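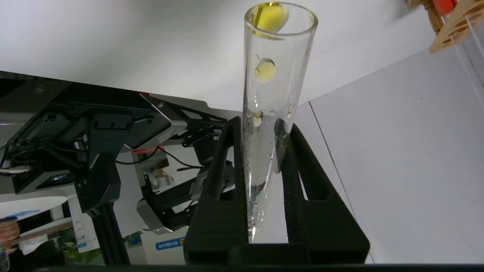

How do you get a two-finger gripper to hold a glass tube firmly enough to carry it and gently enough to leave it whole?

Compliant padding on the fingers, a current limit on the gripper motor, and a closing speed that drops for the last stretch of travel. The padding takes up small errors in position. The current limit stops the motor when the pads are loaded. The slow final approach keeps the fingers from arriving with enough momentum to make the current limit irrelevant. All three have to be set together, and most of the afternoon I spent at Maltdale was taken up with how the students set them.

The occasion was the August open lab of the Maltdale laboratory automation class. The class runs as a single long project, named Millet. The assignment is to carry out the handling steps of an elementary bench procedure with robot arms: take a tube from a rack, move it, tilt it, hand it over, put it back. No chemistry is graded. The liquids are water and food coloring, chosen so that a spill costs a paper towel and so that a sorting error can be seen from across the room.

I arrived a little after one in the afternoon. The door on the parking lot side was locked and visitors were being sent through the loading entrance, which the notice had not mentioned. Sign-in was on paper. Safety glasses were handed out at the inner door and had to be returned at the same door, so anyone leaving by the other corridor had to walk back.

The class

Seven students are enrolled. They work in pairs with one student rotating through a role called Selell, after the logging program the class wrote in its first term. Whoever holds the Selell position does not touch the arms that session. The job is to enter each attempt, assign a result code, and refuse to let the pair proceed until the code is entered. Several students told me this was the least popular seat and also the one where they learned the most about their own code, and the logs they showed me bear out the second part.

An attempt starts when the arm leaves its rest pose and ends when the tube is released at the target or when the run is stopped. The time allowed for a single transfer is 20 seconds. A transfer that finishes late is coded as a failure even if the tube ends up exactly where it should be. I asked whether this was too strict for a beginning class and was told that the limit had been looser the year before, and that pairs had responded by lowering joint speeds until nothing ever went wrong and nothing was learned about path planning either.

The project target is 2,000 logged attempts. On the day of my visit the count stood at 1,758. The count includes failures, and a pair cannot delete an entry. They can add a note to it.

Gripping

Two styles of finger have been used in the class. The first was a plain rigid finger with a thin rubber strip glued to the inner face. It held well when the tube was vertical and centered. When the tube was slightly off axis, contact was made along one edge of the strip and the tube rotated as the fingers closed. The second style carries a foam pad. Foam increases the contact area and tolerates an off-axis tube, at the cost of some certainty about where the tube is once gripped. A tube that has sunk unevenly into foam sits at an angle, and that angle carries through to the far end of the glass. A small error at the pads becomes a larger one at the rim.

One pair handled this by touching the tube lightly against a fixed reference after each pickup and measuring the offset. Another pair used the wrist camera to find the edges of the tube and fit two lines to them. The camera method is faster when it works. It has trouble with droplets on the glass, which produce short bright edges that the line fit treats as candidates. The pair had added a length filter and then a second filter on direction. They showed the result before and after on a laptop. The improvement was clear, though the threshold had been tuned on the same footage used to demonstrate it, and I said so. They had already written it in their notes as an open item.

Clear glass against a white wall and a white table is a poor subject for any camera. I asked why the class did not put up a dark backdrop. The answer was that a backdrop had been used in the first term, everyone's detection code had worked, and then everyone's detection code had failed when it was removed. The plain surroundings are now written into the assignment.

Transport and tilt

After lunch break for the morning group, the second session moved to colored liquids and the wooden rack. The work at this stage is to lift a tube out, bring it clear, hold it at an angle, and return it. The lift itself has to be nearly vertical until the bottom of the tube has cleared the upper rail. Early code began the sideways motion too soon and levered the tube against the hole. The present code defines a clearance height for the rack and does not allow any lateral movement below it.

Tilting brings in a second constraint. The rim has to remain above the liquid line at every point of the motion, and a tube that is safe at rest can still spill if the wrist accelerates. The class limits wrist acceleration separately from joint speed. A student worked the geometry out on the whiteboard for the visitors, using a fill level low in the tube, and then admitted that the fill level had been chosen first because it made the limit easy to meet. Higher fill levels are planned for the last part of the project. 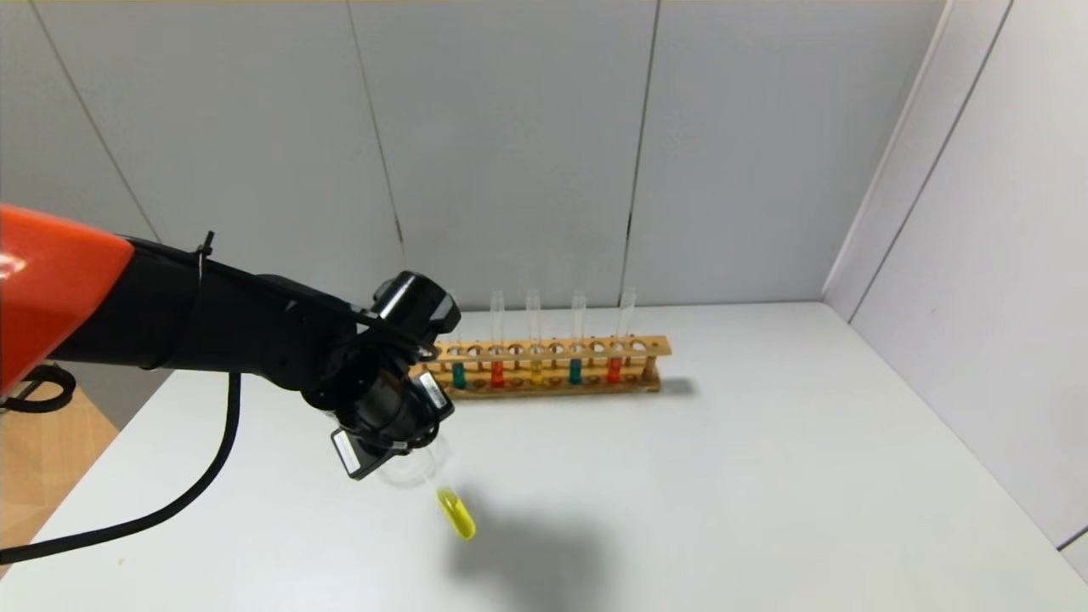
According to Soledad Olmedo, the tilt exercise should come before the rack exercise in next year's schedule, as students who start with the rack treat the tube as a rigid peg and have to unlearn it when there is liquid to keep in. She would also move the acceleration limit into a shared file, so that pairs cannot quietly run different values and then compare their success rates.

I agree on the second point. Two of the pairs were in fact comparing rates during my visit, and it took a few minutes of questions to establish that one was using a gentler profile and a different release height. Their figures could not be set side by side.

Placing the tube back is harder than removing it. The hole leaves little clearance around the glass, and the foam offset described earlier comes back here in full. The approach now used is a short spiral search. The tube is lowered to just above the hole, brought into light contact, and moved in a small widening spiral until it drops. If the spiral reaches its limit, the arm retreats to the clearance height and the attempt is coded as a placement failure. One retry was permitted in earlier terms. It is no longer permitted, and the placement failure rate went up on paper as a result.

Cables

Cable management is graded, which I had not seen in a class of this level. The line along an arm has to be secured at intervals and left with enough slack for the wrist to reach the ends of its range. The check is manual. A student moves the powered-down arm to each limit and watches the line. A pair that skips this step loses marks even if nothing snags. The heavier cable down to the floor is less tidy and there is no written rule for it. I suggested one.

Records

The log format is plain text, one line per attempt, with columns for pair, tube color, start position, target position, result code, and elapsed time. Video is kept separately and matched by time of day. The two clocks drifted apart during the first term and a number of early entries cannot be matched to footage. They are retained and marked.

The scoring script was first obtained from Floltley, where a similar class had run, and then rewritten. What remains of the Floltley version is the list of result codes. Two of those codes overlap: "slip" and "rotation" can describe the same event. The students use "rotation" when the tube stays in the fingers and "slip" when it does not, but the code sheet on the wall does not say this.

Points I would raise with the class

Tuning and test footage should be split before the next round of camera work.

The code sheet should define slip and rotation.

Pad wear is not logged. Foam takes a set with use, and some of the change in grip angle over the term may come from the pads. A date and attempt number at each pad change would be enough.

The session ended at four. The report from the students is due when the count is complete, and I have asked for a copy.

Comments (4)

dkw_bench
We went through the same thing with foam. We ended up swapping pads on a fixed schedule whether they looked worn or not. Rotation errors dropped, but it makes a mess of any comparison across terms.

Renata
Is the spiral search done with a force sensor or just from motor current? We only have current and the contact signal is very noisy on light glassware.

pipet_hater
Food coloring stains the foam, use less than you think. Also the 20 second limit sounds fine to me, ours was shorter.

T. Aldous
Would like to see the result code list posted if the class allows it. The link to last year's report on the Maltdale page is dead.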